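The White Vanity: Gallery

Posted in Furniture, Bedroom and Dressing

The white vanity has been the most asked-about piece on this site for the past year, mostly because of the mirror. This page puts the pictures together with the notes I had spread over three older posts. Prices and part names were checked again before posting.

The table is the Gralholm, sold by Prundley with the mirror included. I paid 600 for it in May, at the end of a sale. The normal price is 800. It comes in white only. A cream version was listed for a short time and then dropped.

Most people who write to me want to know two things: whether the compartment in the top is deep enough to be useful, and whether the mirror is as fancy in person as it is in the catalog. The answer to the second question is yes. The first one depends on what you keep in it, and I go into that under the pictures. 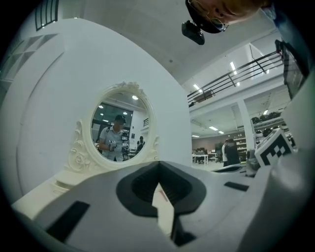
White surfaces and a pair of thin wire-framed glasses. 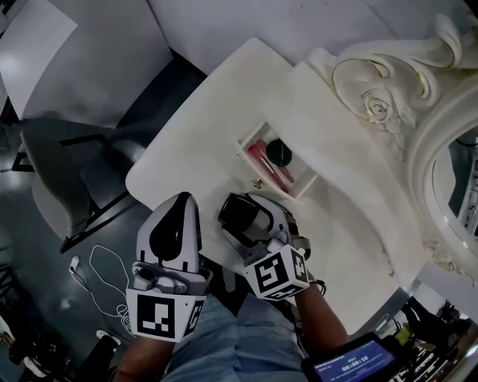

The compartment open, with a round dark green compact in it. The small gold knob is on the front edge just below.
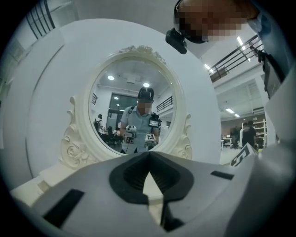 The oval mirror on the tabletop. The carving is at the top crest and runs along both sides.

Text and notes: Radek Hájek
Published 20 July 2019

The mirror

The mirror has an oval opening in a carved white surround, with scrolls and a rose. A thin gold trim follows the decorative edges. It is painted on and should not be rubbed with anything rough. I use a soft brush for the dust that collects in the scrolls and a barely damp cloth on the flat parts. Glass cleaner goes on the cloth and never straight on the glass, or it runs down into the carving.

The mirror is packed separately from the table and is heavy for its size. Two people should lift it. The fixing screws are in a bag taped to the back of the box, and it is easy to throw them out with the cardboard. Prundley will send another set, but mine took three weeks to arrive.

If the table stands opposite a window or ceiling lights, check the reflection before you settle on a spot. An oval of this size takes in a lot of the room behind you.

The top and the compartment

The top is smooth and white and the front corner is rounded, so it is easy to sit close to without catching a sleeve. It wipes clean. Nail polish is the one thing I would keep away from it. I put down an old tray when I use any.

The compartment sits in the center of the table. It suits small flat things such as compacts, brushes in a case and a couple of lipsticks. Tall bottles have to stay on top. I lined mine with a cut piece of felt from Lekura, which stops things from sliding when the table is moved. The felt comes in a roll 54 inches wide and one short length was more than enough.

The gold knob can be changed. It is held by one screw from the inside. Several readers have swapped it for a glass or ceramic one, and the Ó Briain knobs fit without drilling. I kept the original because it goes with the trim on the mirror.

Size and placement

Allow 60 inches of wall if you want to walk past on both sides. I had less than that in the first room I tried and ended up bumping the corner with the vacuum cleaner. The table can go flat against the wall.

A chair does not come with it. The matching stool was sold out when I ordered and I have not missed it. A plain gray chair with a dark frame looks fine next to all that white, and a chair with a back is more comfortable if you sit there for any length of time. Measure the seat height first, with the cushion on.

There is no outlet or cable hole in the table. If you charge a phone or use a hair dryer there, the cord has to go down behind or over the side. A stick-on clip under the back edge keeps it in place.

Still to come

I have been asked for a page on repainting the mirror surround in another color. I have not done it myself and would want to test the paint on the back first. If you have repainted one, write to me through the contact form and say which primer you used.

Related pages: Dressing Tables Under 800, Oval Mirrors, Drawer Knobs and Pulls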